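Demonstration collection (robot learning)

Demonstration collection is the gathering of recorded examples from which a robot control program is trained. A person guides a robot through a task many times, and the camera views and arm movements are saved together. Each complete run is usually called an episode. The practice is also known as teleoperated data gathering, although some groups move the arm by hand and use no remote controls.

Method

Most collections use a short list of household tasks, such as putting a piece of fruit in a basket or closing a drawer. The operator starts the recording, performs the task, stops, and puts the objects back in a new arrangement. Runs in which the operator drops something or loses patience are often deleted. Critics regard this as a weakness, as a program that has seen only clean runs has no example of how to recover from a bad one.

The amount of data is commonly given as a number of episodes, a figure that says little by itself. A set of 1,000 episodes recorded at one table by one operator may hold less variety than a much smaller set made in several kitchens. Reports do not always say how many operators took part. 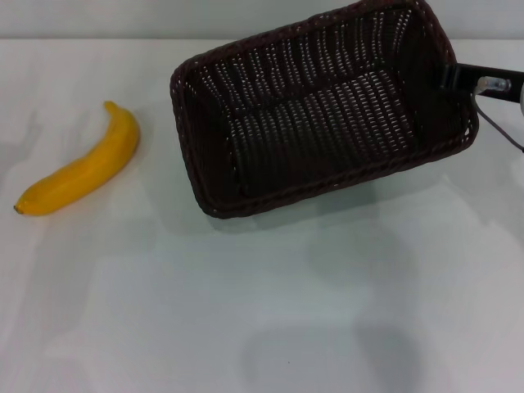 Banana and woven basket on a white tabletop, with the basket held at a tilt by a black bracket.

Staging

Plain tables and walls are popular because they make the objects easy to pick out. They also make the task easier than it would be in a home, where the same basket might stand among mail and dirty cups. Supporters answer that a simple setting is a fair place to begin. The objection is to the next step, when results from such a setting are described as household skills.

Play food raises a similar question. It keeps its shape and color over long sessions, but it does not bruise, and a grip that suits a toy may ruin a ripe pear.

The Histden collection

A frequently discussed case is the Histden collection, assembled by the firm Joltlow and released on 30 Jul 2022. The release notes list 1,366 episodes. Gemma Longo, who reviewed the files the following February, found that 149 of them were repeats saved under new names. Joltlow corrected the count but left its published success rate unchanged, stating that the repeats had no effect on training. It has not released the test that would show this.

Benedetta Sanna later trained the same program on Histden and on Gunine, a smaller set recorded in 3 apartments. Her Gunine version did worse on bare tables and better on cluttered ones. She cautioned that the two sets used different cameras and that her own trials were few. The comparison is often cited without that warning.

Labeling

Episodes are normally given a short written instruction, such as "put the banana in the basket." In some sets the sentence is written before the run, and in others it is added afterward by someone watching the recording. The second approach can describe what the arm did when that differs from what was asked. It can also turn a failed attempt at one task into an apparently good example of another.

See also: Cronin scoring; imitation learning; teleoperation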